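Where Does the Mail Go? A Term Project on Junk Mail at My Apartment Building
by Marama Kereama
Turned in May 21, 2017

So this started because of a pizza coupon. I had gotten the same coupon four times in one week, and I complained about it in class, and my teacher said well, there's your project. I was hoping to do something on coffee. But I have to admit I got pretty into it, and my neighbors now know me as the girl who asks about envelopes.

My question was simple: how much of the mail that comes to a regular apartment building gets opened, and what do people do with the rest? I live in the Maihi, an older brick building with a row of mailboxes in the lobby and a ledge under them where everybody dumps what they don't want. The ledge is kind of famous. If you lose a catalog, you check the ledge.

How I did it

I asked everyone in the building if they'd save their mail for me from January on, and 3 households said yes (plus mine, but I left ours out of the totals so I couldn't cheat). They tossed everything they got into a grocery bag, opened or unopened, and once a week I picked up the bag and went through it on my bedroom floor. Anything private they pulled out first and just wrote on a sticky note, like "bank, opened" or "doctor, opened." One household got really into the sticky notes and started adding comments. My favorite was "hearing aids AGAIN, I am 26."

I sorted into groups: bills and official stuff, personal mail, magazines people paid for, catalogs they didn't ask for, coupons and flyers, and charity mail. I had trouble with the last one. Is a charity letter junk if the person gave them money last year? I went back and forth and ended up asking each household whether they wanted it, and went with whatever they told me. This means my charity numbers are really opinion numbers, and I should say that up front.

I also put up a sign over the ledge asking people to leave their unwanted mail there instead of taking it to the trash, and I collected that pile separately. I don't know whose it was, so it only tells me about the building as a whole.

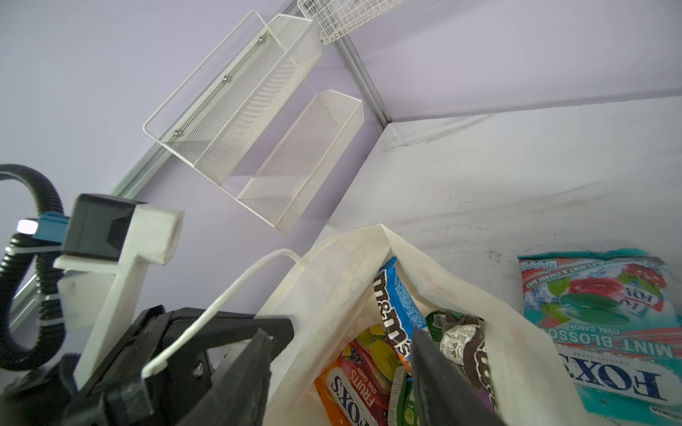 Storage was my first real problem, before I even got to any findings. The grocery bags took over my closet by the second week, and my mom was not thrilled, and I started looking at how other people keep paper from piling up. A lot of it comes down to having a spot on the wall. With something like this white metal organizer, two tiers of perforated baskets hung up off the surface, you could do keep on top and toss on the bottom and be done with it. I asked the households if they had anything like that. One had a hook for keys and a bowl. One had the top of the microwave. The third said "the stairs," and I've seen the stairs, and yes.

What I found

By the end I had 2,953 pieces of mail counting the ledge. I checked that number twice since it sounded crazy to me too. Most of it was the ledge, which makes sense with the whole building feeding it.

From the households alone, the biggest group by far was coupons and flyers. The two senders that came up over and over were Ciltance, the window replacement people, and Sikimon, which sells furniture. We're all renters! We can't replace our windows! Ciltance sent my three households 284 pieces between them if you include the little postcards, and every one of those went straight into the bag unopened. I called their number to ask how they pick addresses and got a very nice man who put me on hold and then I guess went home.

Sikimon was different because people kept those. They'd tell me it was junk and then I'd see the catalog was missing its cover or had a page folded down. One neighbor said she had never bought a thing from them but liked looking at the lamps in the bathtub. So is that junk? By my own rules it was, since she didn't ask for it, and I counted it that way, but I felt a little funny about it.

Personal mail was tiny. A few birthday cards, a wedding invitation, a postcard from somebody's uncle in Duluth. Almost 2 weeks went by at one point without a single handwritten thing for anyone.

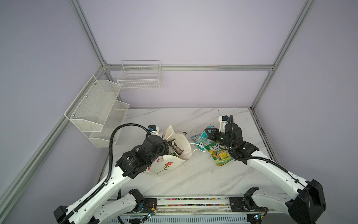

The other thing I didn't expect was how much where the mail lands changes whether it gets opened. The key bowl household opened nearly everything the day it came, because the bowl is small and they have to deal with it. The stairs household would let it sit, and then do one giant mail night with the TV on, and by then a lot of it was expired. They missed a dentist reminder that way. I only have three households so I can't prove it's the location and not just the people, but it's what I'd look at if I did this over.

Getting off the lists

For the last part I tried to get one household's mail stopped. I picked the stairs people. I wrote to senders, filled out forms online, and used the tear-off cards when there were any. The easy ones took five minutes. The hard ones wanted a customer number off a label we'd already recycled. There's also a local paper called the Grurnine that's free and shows up whether you want it or not — I called them and they stopped it right away, and then the neighbor missed the crossword and made me call back.

The coupons slowed down some after a month. I would love to say it was a huge change, but it's hard to tell because winter sales ended around then and everybody's mail got thinner. I should have kept one household as a comparison on purpose and written down dates better. In my notes for that month I have a lot of entries that just say "bag, heavy."

Problems with my project

Besides the dates, I changed my mind about magazines partway through and had to go back and re-sort. My brother also threw out one ledge pile thinking it was trash, so the real total is higher than mine. And people knew I was going to look at their mail. I think the microwave household opened more than they usually would to look responsible — they pretty much told me so.

The sign is still up over the ledge. I keep meaning to take it down.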